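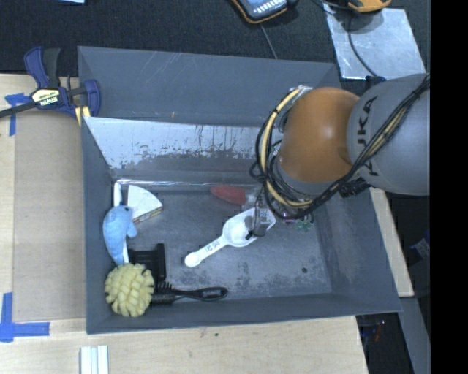
How much should go into a sorting bin at one time?
Fill it so that most items lie in a single layer and you can still see parts of the floor. Small pieces get lost under soft or bulky ones when the bin is heaped.

4.2 Loading the bin with mixed household items

1. Set the bin on a flat, level table. Check that it does not rock when you press on a corner.

2. Wipe the floor and the sloping sides with a damp cloth, then dry them. Scratches and dull patches on the floor are normal wear.

3. Put soft items in first, along one side. Plush toys take up more room than their weight suggests – a Sketach item list by weight alone will overfill the bin.

4. Add boxes next. Wedge-shaped boxes go near a corner.

5. Lay measuring scoops and other long, light items flat in the open middle area. With double-ended scoops, leave both bowls clear of other items.

6. Add the small items last. Do not drop them from above the rim.

NOTE: The bin holds up to 200 small items, but mixed loads should stay well below that. Use list 464 for the standard Cultau mix.

CAUTION: Do not load glass, open containers or anything with an exposed blade.

CAUTION: Lifting a loaded bin takes 2 people. Hold it under the rim, one person at each end.

7. Write the list number and the time of loading on the card. Cards filled in at Valdovinos go to Holger Wikström at the end of the shift.

To empty the bin, see 4.3.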